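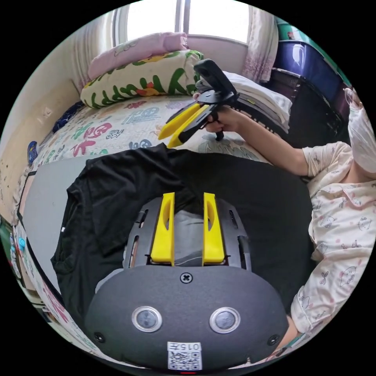
寝室とベッド。部屋は狭いです。

冬の寝室の結露を減らしたい

morville706
2025年12月15日
寝室の窓の結露がひどく、朝になるとサッシの下に水がたまります。6月に今の部屋へ越してきたので、冬を過ごすのは初めてです。暖房は寝る前に切り、そのときの室温は20度です。加湿器は使っていません。毎朝拭いていますが、カーテンの裾にカビが出始めました。賃貸なので窓の交換はできません。除湿機を買うほかに方法はありますか。

tendov27
寝ている間は呼気と汗でかなり水分が出ますから、加湿器なしでも結露します。まず24時間換気が止まっていないか、給気口が閉じていないかを見てください。寒いので閉めたままという部屋は多いです。起きたら窓とドアを両方開けて5分ほど空気を入れ替えます。厚手のカーテンを閉め切ると窓際だけ冷えるので、下を少し開けておくのも効きます。
カビは、洗えるカーテンなら酸素系漂白剤でつけ置き。色柄物は目立たない所で試してからにしてください。サッシのほうは水気を拭いて、消毒用エタノールで拭けば軽いものは取れます。火の気には注意。

ofori_k
うちはホームセンターで1000円の断熱シートを貼りました。ましにはなりましたが、見た目は良くないです。網入りガラスだと熱割れすることがあるので、貼る前に管理会社に聞いたほうがいいかも。

morville706
給気口、閉まっていました。今夜から開けて寝てみます。シートは管理会社に確認してからにします。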